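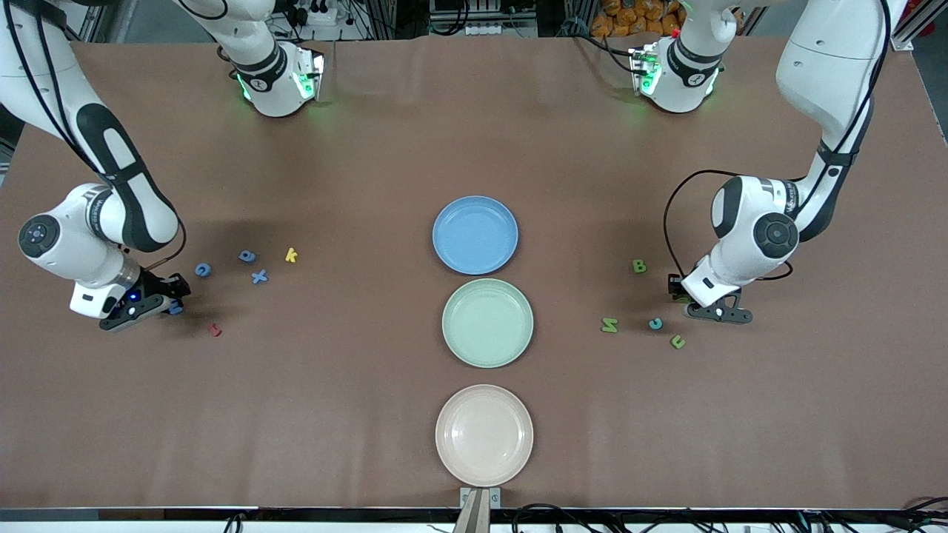

Foam letters and the three plates on brown paper

Sorting foam letters on to plates – by colour or by sound?
Posted in Early Learning at Home

I've got a tub of small foam letters and three plastic plates, one blue, one pale green and one a sort of cream. I want to set up a sorting activity on the table for my son, who turned 4 in February. He knows most of his colours and perhaps half his letters. The trouble is that the letters don't match the plates. A lot of them are blue, then there are reds and yellows, and I haven't got a red or yellow plate. Do I buy more plates or sort by something else? Also, does the brown paper help or should I leave the table bare?
Radomir Ionescu

Sort by something else. Colour will be too easy for him if he already knows his colours, and he'll look at the colour and ignore the letter. Pick three letters he is sure of and write each one on a scrap of paper next to a plate. He then puts the matching foam letters on. If you only have one of each letter, sort by shape instead: straight lines only (k, x), curves only (c), and a bit of both (p, r). You may need to talk through r with him, as it depends on the style of the letter.

Keep the paper. You can draw round the plates so they go back to the same place, and our foam ones used to slide about on a varnished table. Start with six or so letters and put the tub out of sight. Ours lost interest after ten minutes – that's normal at this age.
Sabine Sauerland

Just get more plates, they cost next to nothing.
Trivside

Thanks both. I'll try the straight and curved version first and leave the plates as they are. Sabine, did you use lower case only, or mix in capitals?
Radomir Ionescu

Lower case only until he started school.
Sabine Sauerland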